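Washing kids' bedding: 40 or 60? And does dark stuff really need its own load?

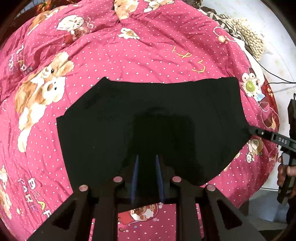
3 min read · 11 replies

mossybank
Right, settle this for me please. My daughter's quilt is bright pink with white spots and cartoon animals, she loves it more than she loves me, and I want it to last till she's at least old enough to go off it by herself. I've always done bedding at 60 because my mum did. My other half does everything at 30, all in together, blacks and pinks and tea towels the lot, and says I'm living in 1985. We had words on Tuesday. Who's right?

dunnock_dave
Your other half. Been doing 30 for years, mixed loads, no pink shirts yet.

Polyxeni Kyriakidis
60 for sheets and pillowcases, 40 for anything with a print you care about. I ruined a lovely duvet cover with boats on it by boiling it every week, the boats went grey and then sort of furry. And please don't put new black things in with it! Black cotton lets go of dye for the first few washes, I don't care what the label says.

dunnock_dave
If the label says colourfast it's colourfast. That's what the word means.

Polyxeni Kyriakidis
Dave, with love, I have a drawer of formerly white vests that would like to speak to you.

tansy_and_co
I'm with Polyxeni on the blacks. Mine go in on their own, inside out, cold, and I wait till there's a proper drumful, which in this house takes all of four days (two teenagers, one in a band). But I don't go near 60 for anything except when somebody's been sick.

Also are you washing the actual quilt or a cover? If it's the quilt itself, check it fits. I crammed a double into our old Jilon and it came out with a dry patch in the middle, and the machine has knocked ever since.

mossybank
It's the actual quilt, no cover. It fits if I fold it and swear. Takes forever to dry though, I've had it over the banister for two days before now and it starts to smell like a pond.

pegbag
Launderette! The one on Pliltside has the big drums and you can dry it there while you get your shopping. I take ours in May when the winter bedding comes off and it's the only time of year it feels properly clean. It's gone up mind. I paid 100p for ten minutes of dryer last time and you want four goes at least for a quilt, so bring 400p in change, the note machine's never working.

kettle_on_again
It's 110 now, went up after the new dryers went in. And they don't like you using the big drum for dog beds, there's a sign.

pegbag
Oh for heaven's sake. 110! Cleltden was still 100 when I was last over there but I'm not driving to Cleltden to save ten pence.

dunnock_dave
Or put it on the line like a normal person.

tansy_and_co
Not in full sun if it's that sort of pink, Dave. Ours faded in a stripe where it was folded over the line. Shady side, and turn it at lunchtime.

mossybank
OK so what I'm getting is 40, on its own, shady side of the garden, and the launderette if it's raining. I've told him and he says Dave is the only one talking any sense. Does anybody use those colour catcher sheets? Saw the Doolan ones on offer.

Polyxeni Kyriakidis
I do and they come out filthy, so something's going on in there. Wouldn't trust one with a new pair of black jeans though.

kettle_on_again
Waste of money imo, an old white flannel does the same job. Cut it up and chuck a bit in each time.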